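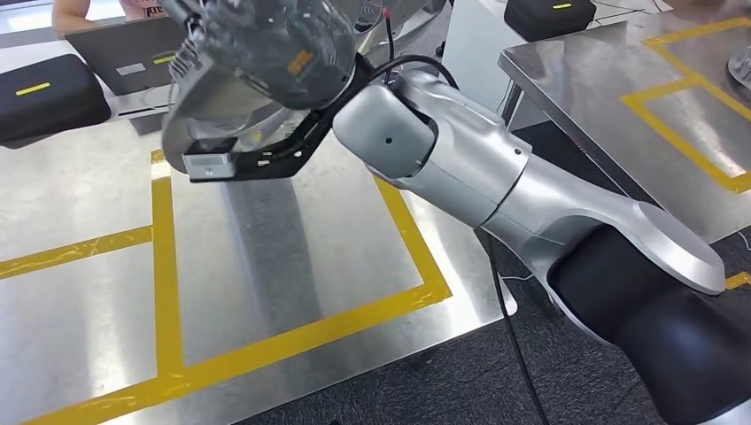
2023年7月19日

上午机械臂又停了一次，跟上周一样的报错：腕部力矩超限，保护性停机。日志里最后一条是第382次循环，往下就断了。

停的时候爪子正往下走，还没碰到工件。按说那个位置是空载，力矩不该跳。我先怀疑负载参数，翻出来对了一遍，和Altach那边给的表一致。又怀疑是线。腕部那根黑线是后来加的，固定点离关节太近，转到极限角度会被拉紧。手动把关节慢慢转过去，到头的时候线确实绷直了，力矩读数跟着往上走，松回来又降。基本可以认定是它。

真正让我不舒服的是后面的事。停机以后我按规程复位，程序没有从原点开始，而是接着断点往下走，爪子直接下去，在不锈钢台面上顶了一下。速度限在每秒300毫米，顶得不重，声音很闷。当时我的手在黄胶带外面，离线还有一拳远。要是像上个月那样图省事，伸手进去拨工件，就夹住了。

急停是我拍的，拍完站了一会儿才去写记录。

下午把线重新走了一遍，留了余量，固定点往后挪到前臂上。复位逻辑也改了：停机之后一律先回原点，必须人工确认才能继续。改完从头跑，2小时没有再报。这不说明什么，上次也是跑了一整天才出问题。明天接着跑，日志间隔调密一点。

Ciline的人打电话来问进度，我说要推迟3天。对方问能不能先把保护阈值调高，把演示撑过去。我说不行。他没再说什么，只让我把故障报告发一份。报告写到一半，爪子底缘有没有磕伤还没查，得拆外壳，留到明天。

台面上的胶带有几处贴歪了，角上叠了两层，打算重贴，顺便往外扩一圈。Trolness那套设备十月份才到，位置要提前留出来。

晚饭吃得晚，面坨了。给家里打了电话，没提这事。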